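Thread on keeping a flat sheet in place on a bed that gets used as a work surface all day. Notes from 7 November 2023, written up in order.

1/ The bed is a Tralberg with a padded gray headboard and a light wood frame. The sheet is a Lomus flat in sage green, one size over. Flat and not fitted, as the mattress corners are square and every fitted sheet we had rode up.

2/ Label says 439 thread count. For this purpose the number means very little. What matters is how the weave grips the layer underneath, and a smooth sheet over a smooth mattress cover has almost no grip at all.

3/ Creases collect on one side. Every time something gets picked up off the middle, the fabric shifts a little and stays shifted. It also hangs over the front, and the hanging part pulls. The blue cloth is a separate piece and gets folded on top.

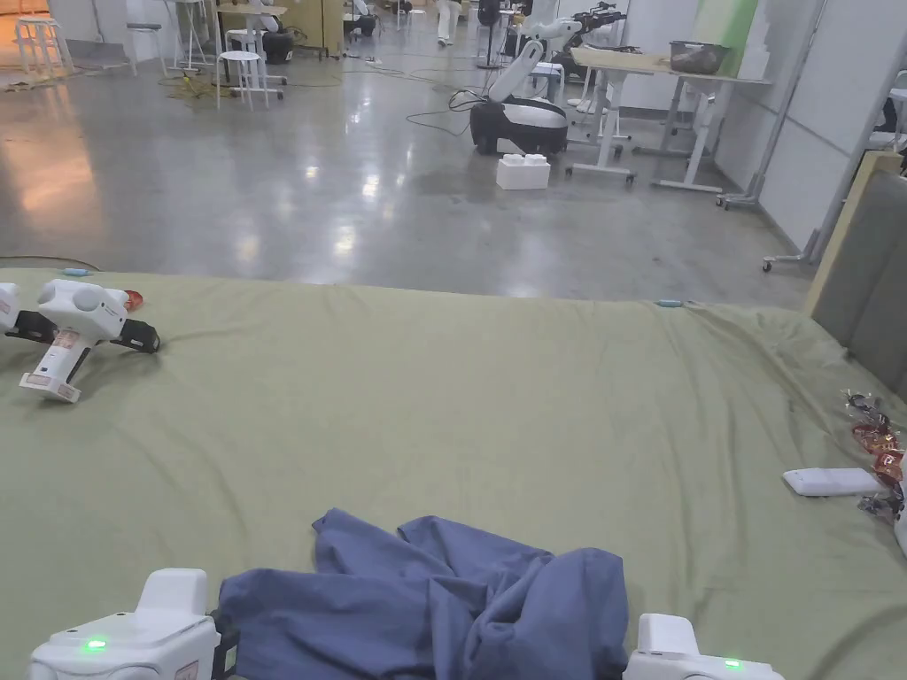

4/ First fix was more overhang. I allowed 14 inches of drop on the far side, on the theory that the weight would hold the sheet taut. It did the reverse. The weight pulls toward the floor, the middle follows, and soft folds form along the far edge.

5/ Second fix was tucking. Works until somebody sits down. Also a nuisance on the headboard side, where the gap is narrow and your knuckles meet the wood.

6/ Third fix was clips. Steluline, light blue, plastic, sold for tablecloths. They go on the edge and pinch the sheet to whatever is under it. Spacing matters more than the number. A clip holds a short length of hem and the fabric between clips still moves.

7/ They do not remove wrinkles that are already there. Smooth first, then clip. I did it the other way at first and pinned the creases in place very securely.

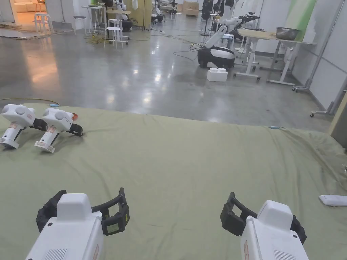 Light-blue clip near the far edge, creases still in the cloth.

8/ Folding the blue cloth on top of the sheet is where most of the drift comes from. Drag it and the sheet goes with it. Lift, set down, then fold. Fold toward the center of the bed so the pull runs away from the hanging side.

9/ Small stuff migrates to the headboard. Snack wrappers, a plastic bag, phones. Fine by me, since that side is the most stable part of the sheet, but the foil packets slide and end up under the hem if you leave them overnight. 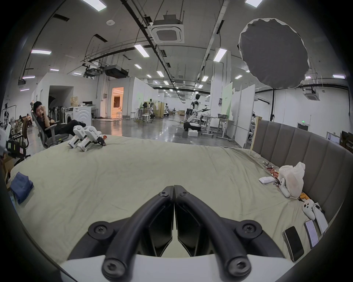 10/ Re-smoothing takes me 20 seconds if the headboard side is clear and a good deal longer if it is not. Start at the headboard, flat palms, work out to the open side. Do not pull from the far hem. That only trades one set of folds for another.

11/ Next change is a grip layer. Donnelly sells a thin waffle underlay by the yard. I would cut it two inches short on every side so it never shows below the sheet. Not bought yet.

12/ Someone asked about ironing. No. The creases come from handling, so an ironed sheet looks the same by lunch -- I tested this in January with a different sheet on the same bed.

13/ Washing: cold, low spin, out of the dryer while slightly damp, straight onto the bed. Clips off before it goes in the machine. One of mine went through a full cycle and the spring has been weak ever since.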